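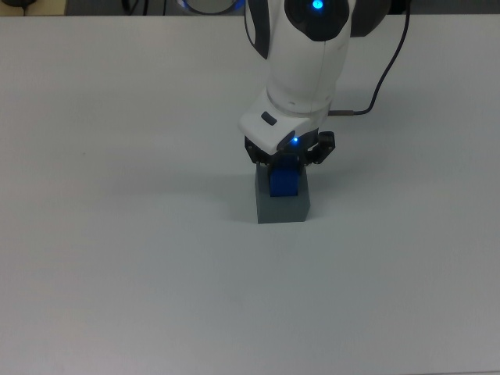

Search posts Search

Spent the last two days sorting out why half our reimaged laptops were coming up without their drive mappings. Writing it down in a thread so I can find it again in November when the next batch goes through.

Setup: Windows clients, two file servers, mappings pushed by Group Policy Preferences. Item-level targeting on security group. It's been like this since before I started and it mostly works.

Symptom: a user logs on to a freshly imaged machine and gets H: but not S:. Run gpupdate /force, log off, log on, S: shows up. Next reboot it's gone again. On the old image, no problem at all.

First thing I checked was the group membership. Fine. whoami /groups listed everything it should. gpresult /h said the policy had applied with no errors, so that was a dead end for most of a morning.

Kamil Šindelář suggested turning on preference tracing for drive maps. It's under Computer Configuration, Policies, Administrative Templates, System, Group Policy, Logging and tracing. If you don't see it, your ADMX files are old. Ours were.

The trace showed S: being mapped, then removed a moment later by a second item with the action set to Delete. I didn't know we had a second item. It was in a different GPO, linked one OU up, called "Sultier cleanup".

Sultier is the old document store. When it was retired somebody made a GPO to remove its drive letter. The letter was S:. Then the letter got reused for the new share and the cleanup policy was never unlinked.

So why did it work on the old image? The cleanup item was targeted at machines where a certain registry value doesn't exist. The Sultier client used to write that value at install. The old image still had the leftover key. The new image is clean, so the targeting matched.

Yulan Tan found the original change ticket, number 1206. It says "temporary, remove after migration." The person who closed it has left.

Fix: unlinked the cleanup GPO, waited for replication, rebooted 10 test machines. S: came up on all of them and stayed through another reboot. I've left the GPO itself in place with the link gone, in case something else turns up.

I also changed our S: item from Replace to Update. Replace deletes and recreates the drive each time policy refreshes, and Evdokia Papadakis in accounts had been complaining about Explorer windows closing on her. Too early to say if that was the cause.

Things still to do: go through every GPO with a preference item set to Delete. Get the central store updated properly. Ask Hilkka Riihimäki whether the Cunside office has its own copy of the cleanup policy, because their OU blocks inheritance and I can't see all of it from my account.

Reply from Hilkka: yes, they have a copy. Unlinking it tonight.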